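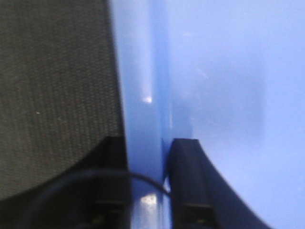
How to Label and Store Household Papers

Suvley Community Library offers this guide to residents who wish to put their personal papers in order. The method suits letters, certificates, receipts and insurance records. It does not cover photographs or newspaper cuttings, which need different care.

Before You Begin

Set aside an afternoon and a clear work surface. Wash and dry your hands, and keep food and drinks in another room. You will need a soft pencil, plain folders, paper slips and a box with a close-fitting lid. Pens and markers should not be used on original documents.

Step 1. Sort by Purpose

Place every paper in one of three groups: permanent, current or ready to discard. Permanent papers include birth certificates, property deeds and military records. Current papers are those you expect to need before the end of December. Do not stop to read old letters at this stage – reading can be done once the sorting is finished.

Remove rubber bands and metal clips as you go. If a staple has rusted, lift each leg with a thin, blunt blade and do not pull.
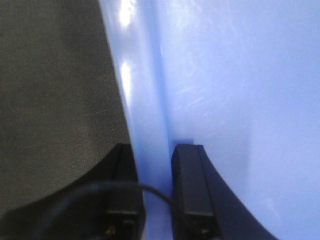 Naomi Mabula wrote to us that she found three groups too few for a family of her size, and that she added a separate one for school records. Residents may adapt the groups in this way, provided that each paper belongs clearly to one of them.

Step 2. Write the Labels

Write the label before the folder is filled. Begin with the subject, then the year, then the name of the person concerned. Use the same order on every folder. A label reading "Insurance, car, Mabula" will be found more easily than one reading "Misc. car things."

No folder should hold more than roughly 38 sheets. Divide thicker ones by year. 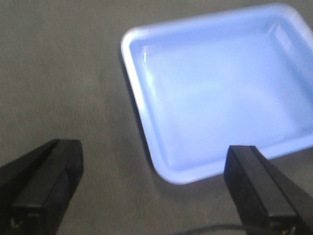
Step 3. Choose a Storage Place

Attics and basements are unsuitable, as are cabinets next to a stove or radiator. An inside closet on the main floor is usually the best choice. Raise boxes at least two inches off the floor.

Step 4. Keep an Index

List the folders on a single sheet and place it inside the lid. Give a copy to a relative or other trusted person. Review the index once a year and cross out anything that has been removed.

Printed folder labels are available at the Mrema Street desk from 2nd August. Questions may be addressed to Musyoka Mwaipopo at the same desk.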